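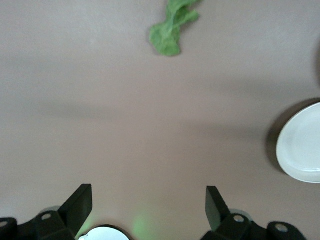 Slide 1. Wrist view, two-finger gripper open, green leaf ahead, plate to the right.

Hi everyone! Leave this one up while people find seats. Point at the leaf first, then the plate. The whole task is leaf onto plate, and I've spent most of February on it and still look forward to every run.

Say why soft things are fun: a block has sides you can aim for. A leaf like this one twists, pinches in the middle, then spreads out again, so where do you close the fingers? (Ask the room. Wait for at least two answers — Melati will have one.)

Point out the shadow band across the table. Sugeng's first thought was to light it away. I'd love to keep it, as any kitchen has shadows too.

Next: the two grippers. Prerau has the stiff jaws, Sumolell has the padded ones. Same arm, same controller, same wrist camera. 37 tries each, leaf turned to a new angle every time. Prerau dropped 14. Don't give the Sumolell number yet, it's on slide 4 and the chart is great.

If someone asks about closing speed: we kept it fixed. Obaidul wants to sweep it next and I really hope he does!

Thank Ridwan for the bracket drawings (he redid them twice).

Play the clip at half speed, with the sound off. Stop when the fingers start to close and ask for a show of hands — pinch point or wide end?

Then hand the clicker to Darmawan for the controller part. Water. Slide 2.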